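From: Korkor Korletey
To: shop-automation list
Subject: Re: [shop-automation] are we there yet with putting away tools

Mihret Kumsa wrote:
> We got quoted 4,000 a month from Brutelov for a bench cell that
> "tidies between shifts". Two arms, cameras, the lot. Their sales
> guy says it will put cases back on the shelf, cap the bottles,
> wipe down. My lead hand does all that in the last ten minutes
> before 4 and complains the whole time. Has anyone on here seen
> one of these do a real bench, not the demo bench? Would love to
> be told yes.
>
> Mihret

Mihret – quick one, I'm between deliveries so excuse the typing.

Short answer no, not for that money. Longer answer depends what's on your bench.

We had the Prandine unit on trial through August. Same sort of pitch. Boxes it was fine with. Anything with square sides and a bit of weight, pick up, put down, done. Kofi logged every attempt, 676 of them, bless him, and the boxes hardly show up in the fail column.

Trouble is a bench isn't boxes. Flat things it hated. Thin plastic sheet lying on the table, forget it, the fingers just skate over teh top. Clear plastic worse again because half the time it doesn't know anything is there. Soft stuff it squeezes too hard or drops. And wiping down – it wiped, sure. Same patch over and over, left the corner.

Cases are the one I'd push Brutelov on. Big flat black case, handle molded in, lying down. You or me hook two fingers through the handle and it's gone. Ask them to do that live, with clutter in front, case turned a bit so it isn't square to the wall.
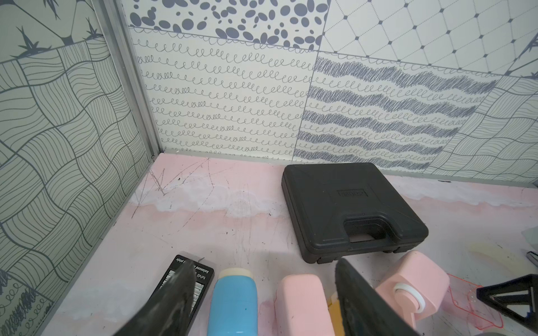 Ask for it ten times in a row too, and don't let them move anything in between. Ours wanted everything reset by hand after each go, so Dela was basically tidying up for the tidying robot. She was not impressed.

Other thing, get the price with the service contract in it. Ours looked OK untill the extra 2,000 for "site tuning", which was a guy with a laptop for an afternoon.

Where I'd say yes: same six or seven parts, same tray, all night long. Leclerc line people seem happy with that, Mareike can tell you more, she's on this list somewhere. End of shift mess, I'd keep the lead hand and let him complain.

Can send Kofi's log if you want it, it's a spreadsheet and it's ugly. Off list is fine.

Korkor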